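Furkent Room Pack review: a robot simulator for people who own no robots

I have wanted a two-armed robot for years. What I have is a desktop PC, a graphics card that was respectable once, and a spouse who has views on large purchases. Furkent's Room Pack costs $160, runs on the PC I already own, and lets me knock over furniture that does not exist. I have been at it since March.

The pack is an add-on for the Aler simulator, which is free and which you will have to install first. You get furnished rooms, a box of household objects to drop into them, and a two-armed robot with a gripper on each arm. You drive it with a game controller, with a script, or with both if you like arguing with yourself. The download is 348 MB, smaller than the update my printer wanted last week.

Setting up

Aler went on without trouble. The Room Pack asked for its license key, accepted it, and asked again. After the second time it has never mentioned the matter. The manual is a PDF that gets very excited about friction settings and has one paragraph on how to save your work. Read that paragraph first. I lost an evening.

The objects

The object box is the best thing in the pack and I suspect whoever put it together had a good time. Nothing in it is a plain gray cube. I have spent most of my hours on small pickups, and the wrist view is where I do them. You get a great deal of finger and whatever the finger has left for you to look at, which on one try was a kiwi bird with a cup on its back, up against a wooden block. 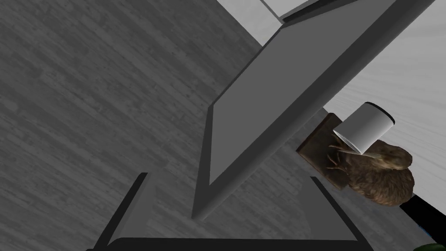
Gripping things

Contact is handled well, mostly. Boxes and blocks behave. Pinch one squarely and it stays pinched; pinch it by a corner and it swings, the way it would in your own hand. Rounder shapes are harder, and the default grip force is set for somebody who is angry at cups. I turned it down by half and we all got along better.

Stacked objects are the weak spot. Leave a pile alone for a while and it sometimes begins to creep, very slowly, like a cat that has seen a sandwich. The manual says to raise the solver steps. I did, the creeping stopped, and my frame rate went with it. Pick the one you can live without.

The free starter kit from Amato, which I used before this, doesn't creep at all. It also has one table, one arm and a set of blocks, so there isn't much temptation.

The rooms

There are 2 rooms in the basic pack, a kitchen and a combined office and bedroom. The kitchen is fine. The office-bedroom is the one I keep going back to, partly for the long window with hills in it and partly for the bedspread, a swirl of dark red on tan that I'm fairly sure my grandmother owned. The desk has a laptop, a mug and a blue bin on it, and with the bed close by on the other side you can give the two arms entirely different jobs.

Moving between them takes planning. Chairs are real obstacles here, and the arms do not politely pass through the legs. My first script to reach the desk treated the chair as a suggestion. The simulator did not.

The over-the-shoulder view is good for this kind of work, though it tilts with the torso and took me a few sessions to get used to. If you get carsick in the back seat, pin the camera to the room instead. It's under View, then Anchor, then a menu with no label.
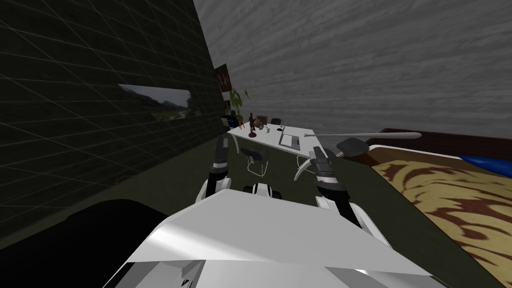 Imia
Reviews Editor, Home Automation Desk
Jul 2, 2026

What I'd change

A proper undo, to begin with. Resetting puts the whole room back the way it was, including the things you had just spent half an hour arranging. You can save a layout by hand before every attempt, and you will, once you've been burned.

I'd also like sound. A mug hitting the floor in total silence is a little eerie, especially after dark.

Support was decent. I wrote in about the unlabeled menu and got an answer the next day, from a person, who agreed that it had no label.

Should you buy it?

If you are learning to script arms and have outgrown blocks on a table, yes, $160 is fair. If you only want to poke at a simulated gripper for a weekend, get the Amato kit and keep your money. Schools should ask about the classroom license, because the regular one covers a single computer and checks every time it starts.

I'm keeping mine. I still haven't got the mug into the blue bin without hitting the laptop.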